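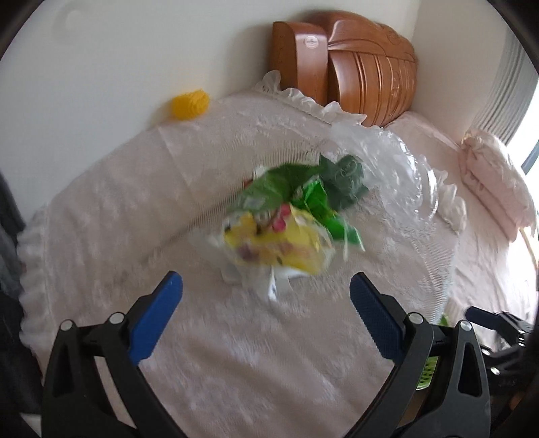

Hand-held gripper with snack wrappers and a clear plastic bag, over a bed with a lace bedspread. Picture free to use, credit Peveo.

PRESS RELEASE – for immediate use

Can a machine tidy your bedroom yet? Not quite, says Peveo, after 2,332 goes

Peveo today puts out the first results of its Nelwood home chores trial. Short version: picking up rubbish, better than we thought. Making the bed, no. Folding, please don't ask until October.

The trial looked at small everyday jobs in 44 ordinary homes. Real bedrooms, real kitchens, people's own clutter. No mock-up flat. People did the chores first using a hand-held gripper, the same two-fingered sort that goes on the arm, and the recordings were used to teach the machine. Then the arm had its turn at the same kinds of job.

The numbers. 2,332 tries by the arm across all jobs. 1,417 finished with no help from a person. The rest were dropped, half done, given up on, or stopped by one of our staff.

"That's more than half and I'm pleased with it, but would you pay for a cleaner who finished a bit more than half the jobs? I wouldn't," said Hannelore Ortner, who runs the trial for Peveo. "We get asked every week when people can buy one. The answer is not this year and I won't be giving a date."

What went well

Hard things with a clear shape. Cups, tins, shoes, remote controls, toy bricks if they weren't in a heap. Putting things in a bin, once the thing was held. Shutting drawers – opening them less so.

What went badly

Anything thin, floppy or see-through. Snack wrappers and clear bags were the worst of the lot. They fold up when touched, they cling to each other, and a clear bag on a pale bedspread is very hard for a camera to make out. Lace and frills made it harder agian, as the fingers tend to catch the cloth along with the rubbish. Several bedspreads were lifted. None torn, we are glad to say.

Duvets and pillows: pillows could be moved, seldom to where anyone would want them. Duvets were dropped from the trial after the first fortnight.

Speed is the other thing. Clearing one bed of odds and ends took the arm 180 seconds on a good run. A person does it in the time it takes to walk past.

Shop-floor side

Part of the work was done with Aebischer, the homeware shop chain, at its Rudmont branch. Jobs there were putting fallen stock back on the shelf, picking up loose packing and sorting returned hangers. Boxed stock fine. Hangers hopeless, they tangle. Loose packing much the same story as the wrappers at home.

"My staff were curious more than worried," said Mathias Rüegg, branch manager at Rudmont. "It tidied the mug shelf quite nicely before we opened. Then it spent a long while on one bit of shrink wrap and we all went for coffee. I'd have it back for the mugs."

Evaristo Costa, who leads the gripper work at Peveo, said the fingers themselves need a rethink. "Soft ridged pads are good on cups and good on cloth. On film they either miss it or take three layers at once. We've got new pads being cut now, thinner at the tip. Might help, might not. People manage wrappers by feel and our gripper hasn't got much of that."

What the households said

Views were mixed. Most liked the idea of floor and bed pick-up for older relatives or anyone with a bad back. Fewer wanted a machine in the bedroom at all. Noise came up a lot, so did size – the arm on its stand does not go round a double bed in a small room, and in some homes it had to work from one side only.

Roswitha Schwaiger took part with her mother. "Mum can't bend so she was all for it. It got her slippers every time, lined up and everything. It wouldn't touch the sweet papers, well it tried. She told it off."

What's next

A second round starts in October, same homes where people are willing, with the new finger pads and a narrower stand. Wrappers, bags and film get their own set of tests this time. Duvets stay out. Folding goes in, towels only to begin with.

The full results table, including every failed job by type, can be had from the press desk on request. We'd ask reporters to use the whole figure, 1,417 out of 2,332, and not just the slipper bits.

Filming at the Rudmont branch can be arranged before opening, 7am to 8.30am, with Aebischer's say-so. Homes in the trial are not open to press, sorry.

Notes to editors

1. A job counted as finished only if no one touched the machine or the object once it had started.

2. The 180 second time is for one bed with loose items on top, best run, not the average. The average is in the table.

3. Peveo makes grippers and arms for light work. The Nelwood trial is paid for by Peveo. Aebischer gave floor space and staff time, no money changed hands.

4. Interviews with Hannelore Ortner or Evaristo Costa: please give us a days notice if you can.

Press contact: Cameron Leckie, Peveo press desk. Mornings best.

ENDS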